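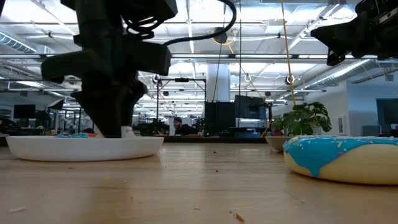

Speaker notes prepared by the Serra Table Display Office, Stustgate - November 16, 2022

Slide 1. Welcome the group and state the subject: keeping a display table in order when the pieces on it are small. Our stock list holds 3,378 items, and 243 of them are toy foods.

Slide 2. Draw attention to the plush doughnut with the light-blue icing. Large pieces are easily tracked. The blue and pink bits in the white dish are the ones that go astray, and the dish is kept shallow so that they can be picked out again.

Slide 3. Crumbs. Staff are asked to clear the tabletop along the grain, dish first, then the open wood. Pause for questions on cloths - the Borko list has 13 approved types.

Slide 4. Leave this one up during the discussion. Crumbs remain on the wood, one of them near the bottom, right of centre.
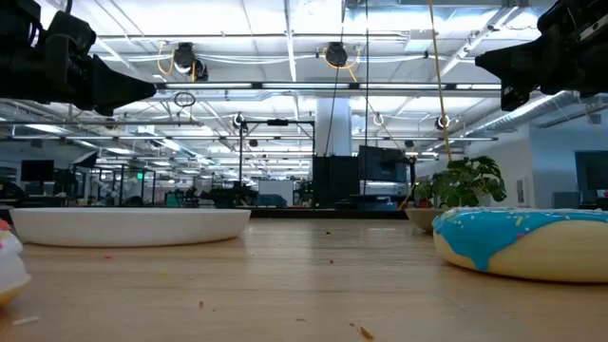
Rorkum wrote after the last session that the wood should be cleared first and the dish left until the end, as bits drop from the rim whenever it is lifted. Read the remark out and invite views. The written procedure will be reviewed in January.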